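Plimville Toy Library: equipment meeting
Held in the Cultley Road hall, December, 7.30 pm
Quorum present. Minutes of the previous meeting agreed with one correction (item 4, "Ene shelving" to read "Drornine shelving").

1. Play kitchen sets
The stock list shows 29 kitchen sets, of which 10 are on loan. Set contents are to be checked against the card at each return. Food pieces and dishes are at present entered on one line and will be listed separately from January.
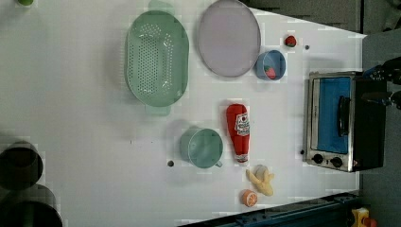

The colander and the measuring cup are to be entered under utensils, the plate and bowl under dishes. It was agreed that the banana be recorded as one piece, peel included. The toaster oven will have its own card, as it takes up too much room in the standard box.

2. Cleaning
Plastic food to be washed in warm soapy water and air dried. The oven is to be wiped only. Action: equipment group to amend the cleaning sheet.

3. Storage
Drornine quoted 649 for a second run of shelving, delivery included. Equipment budget for the year is 2,000. Quote accepted.

4. Any other business
Missing lids for the sand trays: carried forward.

Meeting closed 8.50 pm.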